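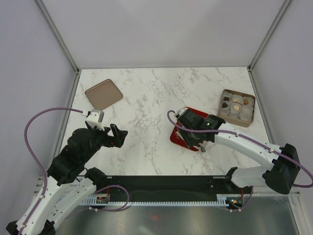 Section 4. Fitting the top, rails and walls

Applies to: Bestlow work table with three-sided surround
Text revised 14 July 2023 by Bogumił Baran. Replaces the March issue of this section.

Before starting this section, the base must be standing in its final position and leveled as described in Section 3. Do not carry the table with the walls fitted.

In this guide, "front" is the open side, where the user stands. "Left" and "right" are given as seen from the front. "Face side" means the marble-patterned side of the top and the colored side of a wall panel.

Parts for this section

Top, white with gray and brownish veining
Back wall, pale lavender-gray
Left side wall and right side wall, same color
Rear corner posts, gray metal
Corner fittings, dark
Edge rails, left and right
Bag C (rail screws, short)
Bag D (post screws, long, with washers)
Felt strip, self-adhesive

Tools: cross-head screwdriver, 2 mm hex key (supplied), spirit level, tape measure, soft cloth.

CAUTION: The top is heavy and its corners chip easily. Two people are needed for 4.1. Lift from below. Never slide the top across the base frame on its face side.

4.1 Placing the top

1. Lay a blanket on the floor and set the top on it, face side down.
2. Wipe the underside and remove any packing dust from the pilot holes.
3. Apply the felt strip to the upper edges of the base frame. Cut the strip at the corners. Do not fold it.
4. Turn the top face side up and lower it onto the frame, rear edge first.
5. Push the top back until it touches the rear stops.
6. Measure the overhang at the left and right edges. It must be 25 mm on each side. Adjust by lifting one side and moving it, then measure again.
7. Place the level on the top from left to right, then from front to back. If it is out of level, return to Section 3. Do not put packing between the top and the frame.

NOTE: The veining differs from one top to the next and does not line up with the edges. Use the edges for all measurements. The rear edge is the one with the pilot holes nearest the corners.

4.2 Fitting the corner fittings

1. Set one corner fitting on each rear corner of the top, with the open socket facing up.
2. Line up the holes in the fitting with the pilot holes.
3. Start the screws from Bag D by hand. Stop when the fitting can still be turned slightly.

The fittings are handed. Each has an L or an R molded on the underside. A fitting on the wrong side will accept its post but will hold the side wall out of line, and the fault will not show until 4.4.

4.3 Fitting the edge rails

The rails run along the left and right edges of the top. They hold the lower edges of the side walls. The front edge has no rail.

1. Remove the film from both rails, including the inside of the channel.
2. Place the left rail along the left edge with the channel opening upward. The rear end of the rail should meet the corner fitting with no gap.
3. Fix the rear screw first, using Bag C. Do not tighten.
4. Check that the rail is parallel to the edge of the top along its full length.
5. Fix the front screw, then the remaining screws from the rear forward.
6. Repeat for the right rail.
7. Tighten all rail screws.

CAUTION: Use only the short screws from Bag C for the rails. Screws from Bag D will pass through the top and damage the frame cover.

If a rail screw turns without gripping, remove it and fit the oversize screw taped inside the lid of the parts box. If the oversize screw also turns freely, stop and contact Flultard parts service. Do not fill the hole with glue.

4.4 Posts and walls

1. Stand the left corner post in its fitting and press down until it seats. The post is seated when 58 mm of the scale mark on its rear side remains above the socket.
2. Tighten the set screw with the hex key until it touches the post, then give it a quarter turn.
3. Repeat for the right post.
4. Slide the back wall down between the posts, face side to the front. Keep it level while lowering. If it jams, raise it fully and start again.
5. Place the lower edge of the left side wall in the rail channel at the front end, then slide it back until it enters the slot in the post.
6. Repeat for the right side wall.
7. Check with the level that both posts are upright. Correct at the corner fittings.
8. Tighten the corner fitting screws left loose in 4.2.

NOTE: Side walls can be removed later without taking down the back wall. Slide them forward out of the post and lift.

Do not lean on the walls or hang anything from them. They are meant to keep small items from rolling off the top and to give a plain, even background to the work. They are not load-bearing.

4.5 Checks before use

1. Press down on each front corner of the top. There should be no movement.
2. Run a finger along both rails. No screw head should stand above the metal.
3. Pull each post lightly toward the front. If it moves in the socket, repeat steps 1 and 2 of 4.4.
4. Look along the join between the top and the back wall. A gap of up to 2 mm is acceptable. A wider gap means the top is not fully against the rear stops.
5. Wipe the top with a damp cloth and dry it.

Retighten the rail screws and set screws after 500 hours of use, and again whenever the table has been moved.

4.6 Care of the surface

Clean the top with warm water and a small amount of dish soap. Dry it afterward, paying attention to the line where the rails meet the surface, where water collects. Scouring powder, steel wool and solvent cleaners will dull the pattern and are not covered by the warranty.

Containers used on the top should have smooth bases. Lift them to move them. Colored plastic containers may leave marks if dragged. Fresh marks usually come off with a soft pencil eraser.

Clean the walls with a dry cloth first. For marks that remain, use a damp cloth and wipe in one direction.

4.7 Faults

Side wall rattles in the rail: the channel still contains film, or the rail screws are loose. Remove the wall and check both.

Back wall bows toward the front: the posts are closer together at the top than at the base. Loosen the corner fittings, set the posts upright and retighten.

Side wall will not enter the post slot: the corner fittings have been exchanged left for right. Take off the walls and posts and return to 4.2.

Top rocks: the felt strip is folded or doubled at a corner. Lift the top with two people and trim the strip.

Replacement walls are sold singly under the name Skov. State the side and the color when ordering. Orders and questions about this section go to Snædís Gunnlaugsson, Flultard parts service.

Continue with Section 5, Storage under the top.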